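Write the grip rule down before the demonstration

Wed 14 February
Fitzgerald Zamora

Most written practice for manipulation work covers the machine. It sets a stop distance, a speed limit and an inspection interval for the fingers. It says very little about the person who holds a gripper by hand and records the motion that a robot will later be asked to repeat. I think this is the wrong place to leave a gap, and I think it can be closed with a short document.

The Prollar handling sheet, which our group adopted in January, runs to 19 clauses. Only 2 of them concern hand-held demonstration. The first says that pads must be clean. The second says that the operator must be "familiar with the task." Neither can be checked after the fact. A reviewer looking at a recording has no way to tell whether the operator was familiar with anything.

A useful rule names something a reviewer can see. For soft produce I would start with contact. Pads should meet the item on opposite sides, near its widest part, and the item should be clear of the plate before any sideways travel begins. Lifting and dragging at the same time teaches a motion that will mark the plate, tear the peel or both. Where a second gripper is in use, its task should be stated separately: hold, steady, push or wait. "Assist" is not a task.

The second subject is the work surface. Mazandarani, whose draft I otherwise support, wants every table cleared to the bare top before recording. I disagree. A policy trained only on bare tables will meet its first bottle in someone's kitchen. Household clutter should be allowed outside the working zone and logged by type. What has to be controlled is the zone itself – the plate, the items on it and the path of each gripper.

The third is mixed condition. A peeled fruit and a whole one need different closing forces, and a session that includes both should say so in its header. The Volten template has a single field for "object." Operators type "fruit" and move on. Two fields, one for the object and one for its state, would fix most of the sorting work that now happens weeks later. 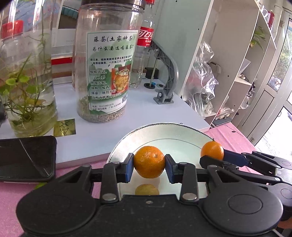
Two-gripper work with mandarins, peeled and whole, at a shared plate.

Ornetti's reviewers have objected that more fields mean slower sessions. They do, slightly. The cost falls before recording, when a correction takes a keystroke. After recording, the same correction means opening the file, watching it through and guessing what the operator intended.

I would not add force figures yet. Pads differ too much between grippers, and a number copied from one tool to another gives false comfort. Contact position, clearance, the role of each gripper and object state can all be written down now, and the next revision of the sheet should carry them as required entries.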